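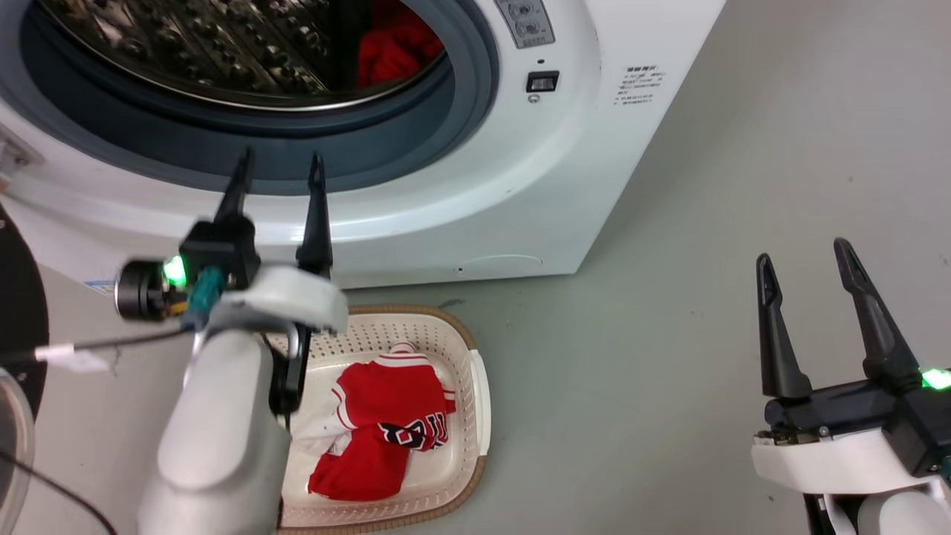
Laundry Room FAQ for Residents of Sasel Court

When is the laundry room open?
Every day from 6 a.m. to 10 p.m. Start your last load by 9 p.m. The door locks on a timer.

How do I pay?
Use your building card. You can add money at the Jekora terminal in the lobby. Coins are no longer accepted as of August.

My card was charged but the washer didn't start. What now?
Write down the machine number and the time, then email Aranka Virág in the management office. Refunds go back on the card within 2 business days.

Can I reserve a machine?
No.

How long can I leave my clothes in a machine?
Please collect them within 29 minutes of the end of the cycle. After that, other residents may move them to the folding table.

Can I wash rugs or comforters?
Small bath mats are fine. Take anything larger to a laundromat.

Where is lost and found?
Office 202. Items are kept for a month.

Last updated December 3, 2025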